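Kikalura Community Help > Kitchen and Pantry > Storage

Seasoning jars on a small raised table: what order, and how do I stop the powders clumping?

Posted by tanguy_kitchen, 23/09/2022

I have three matching jars with white caps and clear bottoms. One has a white granular seasoning in it and the other two have brown powders, one lighter and one darker. They used to live in a cupboard over the stove at my place in Stodstead, and by January everything in there had turned into a brick. I threw out the lot and started again.

Now they stand on a little black table that sits on top of my wooden one. I like having them up off the main surface when I am working. Two things I can't settle. First, is there a sensible order for them? I keep reaching for the wrong brown one. Second, does it matter that they are out in the light? I refill from a 780 gram bag of the white stuff and a 505 gram bag of the light powder, so the bags stay open for a long time too.

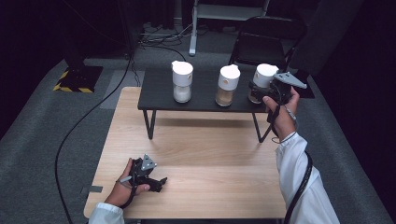 Replies (3)

oldpantryhand

Put them in the order you use them and leave them there. Most people I know go light to dark from the left, which is easy to remember and easy to check at a glance. You already have the white one at the left, then the tan. Keep it that way and after a week or so your hand will go to the right place.

The brown ones are your real problem because the caps are so alike. I would put a strip of masking tape across the top of each cap and write the name on it in marker. Tape on top works better than tape on the side, you see it when you look down. When you refill, write the date on the same strip.

On light: clear jars on a table are fine for salt or sugar. Ground spices lose color and smell faster in daylight, so fill those only partway and keep the rest of the bag somewhere dark. Fold the bag over twice and clip it.

The clumping was almost certainly the stove. Steam goes up and a cupboard above it catches all of it. Moving them was the right thing to do. A few more points:

— Never shake a jar directly over a hot pan. Shake it into your hand or a spoon first.
— Wash and dry the jars fully before a refill. I leave mine upside down overnight, then right side up for another day.
— A few grains of dry rice in the salt help. Don't bother with it in a fine powder, you end up picking rice out of your food.
— If a powder has only just started to cake, push it through a small sieve and it is usable again.

vornitz505

just buy new ones when they go hard, spices are cheap

stodstead_shelves

I agree with most of the first reply but not with light to dark. If the two brown powders stand next to each other you will still mix them up. Put the white one in the middle and a brown one on each side. Then it is only left or right and you don't have to compare shades. I have done it like this for 13 years with paprika and cumin and I get it wrong maybe twice a year.

Leave a bit of space between the jars as well. If they touch, you knock the next one when you pick one up, and on a raised table they have farther to fall. A thin rubber mat cut to the size of the tabletop stops them sliding. Mine came out of a roll of drawer liner and took two minutes to cut.

The row below goes from white to golden brown, so only the two on the right would need sorting out. Swap the white one with the one in the middle and you have my version.
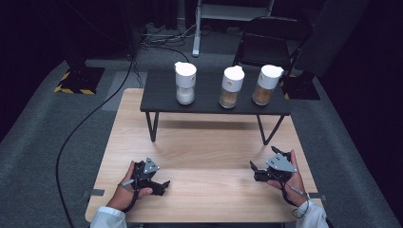

Three jars in a row on the black table, the white granules at the left.

tanguy_kitchen

Thanks. I will try the tape on the caps first and leave the order alone for now. If I still pick up the wrong one I'll move the white one to the middle. The bags are clipped and in a drawer.

Marked as solved by the poster. 2 people found this page helpful.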